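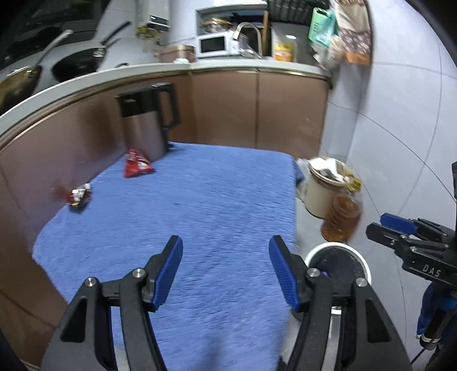
4 家庭环境下的手持夹爪采集:搭建与试用

4.1 为什么在厨房里做

先交代一下我们这套东西是在哪儿长出来的。Hira 这个项目没有专门的实验室,前半段的零件是在 Wirkberg 共享工坊里打的,后半段就全搬到家里的厨房来了。我一开始挺抗拒的,总觉得厨房又挤又乱,后来越用越喜欢——橱柜、水壶、油瓶、塑料袋,一样都不用另外布置,抬手就能录!Nima Parsa 负责标定,我负责拧螺丝和写这一节,所以下面的口气会比前几节随便一点,请多包涵。

任务本身很朴素:桌面和地面上的零碎垃圾,主要是零食包装、纸巾和软塑料袋,人双手各握一个夹爪去捏起来,放进收纳容器。我们关心的是软包装,因为在工坊里试硬方块的时候什么都顺,一换成糖纸就露馅了(我当时真的以为是代码写错了,查了一整个星期日)。

4.2 夹爪的改动

夹爪是左右各一只,手指内侧装蓝色软垫,连杆用螺丝做转轴。软垫换过好几版。最早那版太硬,捏薄膜的时候只有两条棱在受力,包装一歪就滑出去;现在用的这版软一些,横向带棱纹,捏皱了的塑料会陷进棱与棱之间,抓得住多了。代价是磨得快,录到第 129 段的时候左手那片边上已经起毛,我们就给每副软垫单独建了使用记录,换垫之后重新标一次开合零点。

零点这件事值得多说两句。开合宽度是从连杆角度换算来的,螺丝松一点点,读数就飘。我们在工坊里用的是 Naseri 标定块,带回家以后嫌它占地方,改成每次开录前空夹三下,取闭合位置的平均值当零点。方法很土,但是复现起来特别省事,谁来都能做,Nima 连说明都没看就做对了。
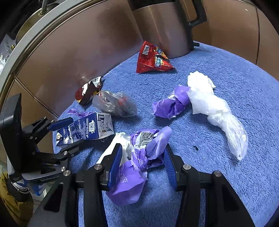 软包装麻烦就麻烦在它没有一个固定的“中心”。同样一张包装纸,揉过之后再放下,形状就全变了,上一次好用的抓取点这一次可能只剩一层薄边。我们最后没有规定抓哪里,只规定了手的动作节奏:接近、停一下、闭合、提起。停的那一下很要紧,后处理的时候靠它来切分片段,漏停的片段切出来总是拖泥带水的,标注的人(还是我)会很生气。

两只手怎么分工也试过几种。起初我们要求一只手只抓、另一只手只扶,录出来的动作很整齐,可是看着别扭,像在排练。后来干脆放开,让采集的人按平时收拾桌子的习惯来,左右手谁近谁上。数据当然变乱了,训练初期的损失曲线难看得很,不过放到真正的桌子上,策略明显更敢动手。这一点我们在 4.4 还会提到。

4.3 采集流程与数据量

一轮采集分桌面和地面两部分。桌面铺一层蓝色的布,地面铺毛毯,两种底子的摩擦差得挺多:毛毯的长绒会把小包装“吃”进去,手指得往下压一点才夹得到,桌上就没这个问题。我们特意两种都留着,没有只挑好做的那一种。布置物品的时候也不求整齐,随手一撒,撒成什么样就录什么样。

桌面部分共录了 381 段,地面部分 241 段,每段大约 5 秒的静止画面放在开头,用来对齐两只夹爪的时间戳。时间戳靠 Serance 记录程序统一打,它原本是给工坊里的铣床写日志用的,我改了改就搬过来了(代码很丑,勿看注释)。中途丢过帧,查下来是线缆接头松了,和程序没关系,我白白冤枉了它两天。线缆后来换成细一点的,沿着手腕外侧走,转腕的时候就不会扯到手柄。

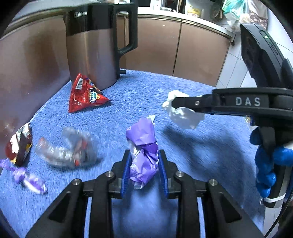
筛选的标准我们改过一回。一开始只留抓稳并放好的片段,Nima 看完说这样太可惜,滑脱之后再补抓的那些才有意思。我想想也对,人收拾桌子的时候本来就会失手,补一下就完了。所以现在的规则是:滑脱可以保留,条件是同一段里有补抓,并且补抓之前手没有离开物品太远。两次以上的滑脱另存一组,只在消融实验里用。

纸巾算是特例。它很轻,夹起来容易,放下去难,松开手指以后常常还粘在软垫的棱纹上,要轻轻抖一下。我们把“抖”也当作动作的一部分录了进去,没有剪掉。审稿意见里大概会有人问这个抖动是不是噪声,我的看法是不算,软垫只要有棱纹,部署的时候也得抖,模型早点学会比较好。

4.4 试用中的几点观察

先说遮挡。相机装在夹爪上,手指永远占着画面靠下的一块,物品一旦夹住,有一半就被软垫挡掉了。我们试过把相机抬高,视野是好了,可近处的小包装变得太小,识别反而更差,最后还是退回原来的高度,靠另一只手上的相机补一部分视角。两只手离得近的时候补得很好,离得远就帮不上什么忙。

再说反光。厨房里亮面的东西多,橱柜门、水壶、包装上的银色部分都会晃眼。四月里下午录的那几轮尤其明显,同一张包装纸转个角度,颜色就像换了一张。我们没有拉窗帘,只在训练时加大了亮度扰动,效果够用,细节见附录中的参数表。

还有一件小事,和算法无关,但是对想自己搭一套的读者可能有用:手套一定要选合手的。我先前戴的那副偏大,指头总在手柄上打滑,闭合速度忽快忽慢,换了副贴手的针织手套以后,同一个人录出来的速度曲线整齐了不少。受这个影响的早期片段我们没有混进主数据集,单独放在补充材料里,文件夹名字以手套的尺码结尾。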